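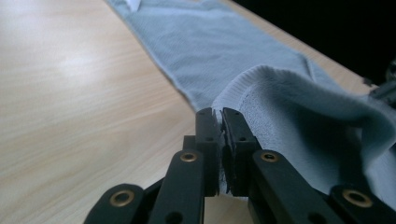 Facilities Support Desk, Atilthorpe site
Ticket status: Open, awaiting parts
Category: Building services – heating and hot water
Opened: Sat 22 July

Reported fault
The hot water supply to the first-floor workrooms and the adjoining washroom is intermittent. Water runs hot for a short period and then turns lukewarm. The ground floor is not affected. The Clorton annexe has its own supply and has reported no fault.

Initial checks
The programmer was found to be set correctly. System pressure was within the normal range. The first-floor isolation valve was fully open. The strainer was removed and cleaned, and a small amount of scale was found. The supply was then run again and the fault returned.

Update 1
The Aranda mixing valve serving the first floor was tested. With the valve on its usual setting, the outlet temperature fell after 3 minutes. The test was repeated with the valve bypassed and the temperature held steady. The bypass was closed again at the end of the test and must not be opened by users.

Update 2
The valve cartridge was taken out and inspected. The inner seal is worn and does not seat properly. A temporary seal was fitted, which has improved matters at the two nearest basins – the far basin is still unreliable.

Update 3
A replacement cartridge has been ordered from Ukent. Delivery is expected in the first week of August. The supplier has been asked to confirm that the part suits the older valve body, as the earlier order for Clorton had to be returned.

Advice to users
Hot water for cleaning should be drawn from the ground-floor kitchen until further notice. Please do not adjust the valve or the programmer. Further faults should be added to this ticket and not raised separately.

Next action
Fit cartridge, flush the first-floor branch and record outlet temperatures at all basins. Allow 5 working days after delivery.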